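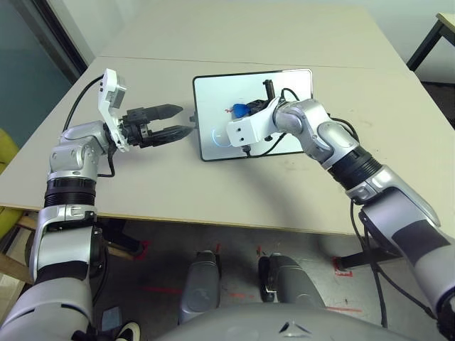
Tablet em mesa de tampo bege-claro.

Início > Acessórios > Películas > Mate

Película mate Wurnel «toque de papel» para tablet
Ref. 2306
Embalagem com 3 películas
17 € (IVA incluído)
Em stock na loja e no armazém

O fabricante garante que escrever com esta película é «como escrever em papel». Não é. Quem já passou uma tarde a tomar notas num caderno decente percebe a diferença ao segundo parágrafo. O que a Wurnel faz é dar ao vidro algum atrito, e para quem se irrita com a caneta a fugir isso pode chegar. Vendemo-la com esse entendimento.

O que diz a caixa e o que achamos nós

«Elimina os reflexos.» Reduz. Debaixo de um candeeiro de teto continua a ver-se uma mancha clara, mais espalhada e menos agressiva. À janela, com sol direto, a mancha ocupa meio ecrã e o melhor é mudar de cadeira.

«Não altera a imagem.» Altera, como todas as películas mate que nos passaram pelas mãos. Nos fundos brancos aparece um grão fino, com umas cintilações coloridas que há quem deixe de notar ao fim de uns dias e há quem nunca deixe. Se usa o tablet sobretudo para ver filmes ou tratar fotografias, poupe o dinheiro.

«Antibacteriana.» Pedimos ao fornecedor o ensaio que sustenta isto. Mandaram-nos um folheto. Por isso a palavra não consta da nossa ficha técnica.

«Não desgasta a ponta da caneta.» Desgasta mais do que o vidro liso, é física elementar. O ritmo depende da força com que se escreve. A Meriem Ezzat, do nosso balcão, gastou uma ponta entre fevereiro e o início do verão, a escrever todos os dias e com mão pesada. Conte com o preço das pontas de substituição antes de decidir que a película é barata.

Ficha técnica
Material: PET
Acabamento: mate, textura fina
Adesivo: silicone, removível
Compatível com carregamento, capas e teclados: sim, salvo capas muito justas nos cantos
Compatível com leitor de impressões no ecrã: não garantimos
Conteúdo: 3 películas, pano, toalhete, autocolantes para o pó, cartão de aplicação
Formatos: escolher no menu pelo modelo do tablet, e não só pela diagonal

Aplicação

As instruções em português da caixa estão mal traduzidas e trocam a etiqueta 1 pela 2. Retire primeiro a folha marcada «BACK», que protege o lado do adesivo. Limpe o ecrã, passe o autocolante para o pó, alinhe pela câmara frontal e deixe a película assentar do meio para fora. As bolhas pequenas costumam desaparecer de um dia para o outro. Bolhas com um grão de pó dentro não desaparecem, diga a caixa o que disser.

Aplicamos nós, na loja, por 3 €. Se ficar torta, a película nova é por nossa conta.

Opiniões de clientes

Rania Abou Zeid
Comprei para corrigir testes em PDF. A letra saiu-me melhor, sim. O ecrã ficou com um ar baço que me incomoda à noite. Voltava a comprar, mas sem entusiasmo nenhum.

Mahmoud Saber
Paguei o dobro pela Caveck e não distingo uma da outra. Tenho as duas em casa, em tablets iguais. Nem a minha filha, que desenha, acertou qual era qual.

Said El-Sayed
Devolvi. O grão nos fundos brancos dava-me dores de cabeça. A devolução foi rápida.

Alternativas

Caveck mate: mais cara, textura muito parecida, caixa mais bonita. Não encontrámos razão para a recomendar.
Plesholm magnética: põe-se para escrever e tira-se para o resto. A ideia é boa, mas os ímanes perdem o alinhamento se o tablet andar solto na mochila.
Nada: o vidro sem película continua a ser a opção com melhor imagem, e custa zero.

Devoluções

Aceitamos embalagens abertas desde que sobrem duas películas por usar. A película já colada não tem retorno.

Preço e stock verificados na terça-feira, 3 de julho. Dúvidas sobre modelos: Ashraf El Khatib, balcão de acessórios.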